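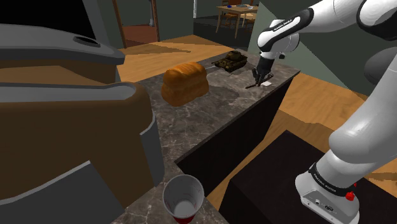
How long should I let a sourdough loaf cool before cutting it?
Give it two hours on a rack, longer for a big rye.

giltbridge_gran
Two hours! Oh love, in our kitchen it's lucky to see nine minutes — the heel goes first, with butter, and always has.

Lukian Yatsenko
I'm with the two hours, sorry Gran. Mine goes gummy in the middle otherwise, and I've ruined 4 good ryes that way since July.

giltbridge_gran
Toast the gummy bits, dear!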